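Putting the Sweaters Away, and Getting Them Out Again

Our September item on storing knitwear brought in more mail than anything else this year, and most of it asked the same two things: how to fold a sweater so it fits the drawer, and whether it really has to come off the hanger. The short answer to the second question is yes. The longer answer to the first takes up the rest of this item.

Why fold at all

A knit hangs from its shoulders, and the weight of the body and sleeves pulls on a few rows of stitches. A light cotton pullover can take a week of that. A heavy one starts to grow. You will see it first as two small points at the shoulders where the hanger ends were, and later as a hem that sits lower than it used to. Steam will take out the points. It does very little for the hem.

Members who rent the narrow closets in the Plurnier building have told us they have no drawer space and must hang. If so, fold the sweater in half lengthwise, lay it over the hanger with the armpit at the hook, and bring the body down over one side and the sleeves over the other. The weight then rests on the bar.

Where to fold

Use the bed. A kitchen table is too narrow for an adult sweater with the sleeves out, and the floor is hard on the knees after the third or fourth piece. Make the bed first and pull the cover reasonably flat. Small wrinkles in a duvet don't matter. A big ridge does, as the knit will follow it and you will fold the ridge in.

If your cover has a check or a stripe, use the lines. Set the side of the sweater along one of them and you can see right away if the body is twisted. Push the pillows up against the headboard and leave them there.

The basic fold

Lay the sweater face down with the neck toward the pillows. Smooth from the middle outward with the flat of the hand. Don't tug at the hem.

Bring one side in to the middle of the back, sleeve and all, then turn the sleeve down so it runs straight toward the hem. Do the same on the other side. You should now have a long strip with the neckline centered at the top.

Fold the hem up a third of the way, then fold again to meet the collar. Turn the whole thing over. The neckline will be on top and the front will show, so you can tell which sweater it is without digging.

Edges on soft knits like to curl into a tube. When that happens, open the last fold, lay the edge flat, press it with your palm for a moment and fold again. Pushing a curled edge under the pile only sets the curl, and it will still be there in the spring.

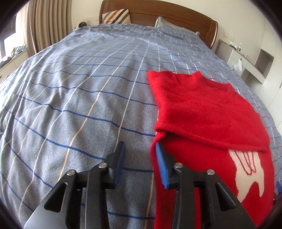
Red crew-neck on the checked duvet, partly folded, with the lower edge starting to curl.

Sweaters with a large design on the front

Large motifs need a little more care. If the design is printed, try to keep a hard crease from running through it. Fold in thirds where the design allows it, or lay a sheet of plain tissue over the front before the last fold. If the design is knitted in, turn the sweater inside out and check for long loose strands on the back. Those catch on rings and watchbands. Fold with the good side out and keep your hands out of the inside once it is done.

Stacking and storing

Heavy pieces go on the bottom. We stop at 14 inches for an open shelf, and anything taller leans. In a drawer, stand the folded sweaters on edge in a row so each one can be lifted out alone.

Everything should be clean before it goes away for a season, including the ones that were worn once. Let washed knits dry for 2 full days before they go in a lidded box. Put nothing heavy on the lid. Write the contents on a piece of tape on the short end, where you can read it with the box on the shelf.

Reader notes

A member on Duangkaew Street writes that she rolls children's sweaters and folds the adult ones. We see no harm in that. Small sizes hold a roll well.

Several people asked about the Trirketti folding board. We have not tried it. A piece of stiff cardboard cut to the width of your drawer does the job for the middle panel, and it can be slid out from the neck end.

The Zudo room swap shelf is taking outgrown knitwear through the end of the month. The last swap brought in 216 pieces, and 51 are still on the shelf, mostly in larger sizes. Please bring items clean and folded, and pin a slip with the size to the front.

Next month: blankets, and what to do with the ones that no longer fit the chest.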